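Notebook, Karano wrist tracking, November 2022
Floor tile again, because the floor is what we have.

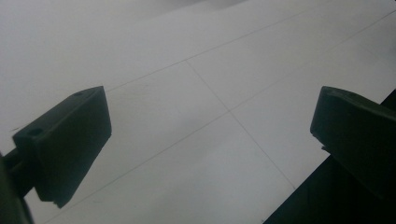
Fingers open over a grout crossing. Dark green on white, most of the texture is in the grout.

Replayed the Goodall log through the new pose front end. 277 keyframes, 69 of them rejected by the residual check. Old front end rejected more, but it was also wrong more cheerfully, so I'm calling this progress until Jolene Merrick reads it.

The trouble is aliasing. One grout crossing looks a lot like the next, and the matcher will happily jump a whole tile over and report high confidence from its new home. Trajectory is smooth, then teleports, then is smooth again. The planner believes all of it.

Changes today:
- masked both fingers and the gripper body before feature extraction (the tracker had been locking onto finger edges and concluding we never move, a restful point of view)
- lowered the corner threshold, got more points on the grout and a lot more in plain grain
- gated matches on the IMU prediction. Killed 2 of the 4 jumps in the Claltevside run

The other two jumps are during fast yaw. Suspect timestamps. I always suspect timestamps.

Mask is hard-coded for fingers fully open. Closing them will break it. Trulero exporter has the finger width in every row, so read it from there. Jolene, please don't merge my branch before that's in.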